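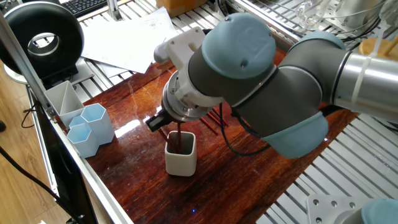
About Saliba

Saliba is an independent college of languages and translation. It was founded to give working adults a sound training in written and spoken translation without asking them to give up their employment, and that remains its main purpose. The college teaches in the evenings and at weekends, from premises in Pallness, and its courses are open to anyone over the age of eighteen who can show a good command of English and one other language.

The college is led by its Principal, Xiomara Mbeki, who joined as a tutor in Portuguese and later ran the legal translation course. She is supported by Adelino Henriques, Director of Studies, who is responsible for the timetable, the appointment of tutors and the conduct of examinations. Both continue to teach.

Our courses

Teaching is arranged in three stages. The Foundation Course covers the principles of translation, the use of dictionaries and reference works, and the writing of clear English. Students who pass may proceed to the Certificate, in which they choose a field of work such as law, medicine, trade or public services. The Diploma is the final stage and requires a long translation with a written commentary, prepared under the guidance of a tutor and marked by an outside examiner.

Portuguese, Spanish, French, Arabic and Maltese are offered at every stage. Other languages are offered at Foundation level when enough students have enrolled by June. Class sizes are kept small, and no seminar group is larger than twelve.

Interpreting is taught separately. The interpreting course lasts 200 hours, of which a large part is spent in practice sessions with visiting speakers. Attendance at these sessions is compulsory. Students who miss more than 5 sessions will normally be asked to repeat the term.

The library

The Trurero Library holds the college's collection of dictionaries, glossaries, grammars and parallel texts. It began as the private collection of a retired court translator and passed to the college on her death, together with her card index of legal terms, which students may still consult on request. The older bilingual dictionaries may not be borrowed. All other items may be taken out for 3 weeks and renewed once, provided that no other reader has asked for them.

The reading room is open to former students without charge. Members of the public may apply in writing for a reader's ticket.

Working with others

The college has a long-standing arrangement with Stuko, a publisher of bilingual editions, under which Diploma students may translate short pieces for print. Work of this kind is paid at the publisher's usual rate and the translator is named on the title page. The college takes no share of the fee.

We also provide short courses for hospitals, law firms and local councils whose staff work regularly with interpreters. These are taught on the client's own premises where possible and may be adapted to suit the languages spoken locally.

Admissions and fees

Applicants are asked to complete a form, supply a short translation of their own and attend an interview. The interview is held partly in English and partly in the applicant's other language. Decisions are sent by post. Applicants who are not offered a place may ask for written comments on their translation and may apply again the following year.

Fees are payable by the term. A limited number of bursaries is available for Foundation students on low incomes, and the application form for these is sent out with the offer of a place. The college does not charge a separate fee for examinations, except where a candidate sits a paper for a second time.

Complaints and comments

Any student who is dissatisfied with the teaching or the marking of a paper should first write to the Director of Studies. If the matter is not settled, it may be referred to the Principal, whose reply will be given in writing.

General enquiries should be addressed to the college office, which is open from 2 p.m. until the end of evening classes during term.

409 shares
3 comments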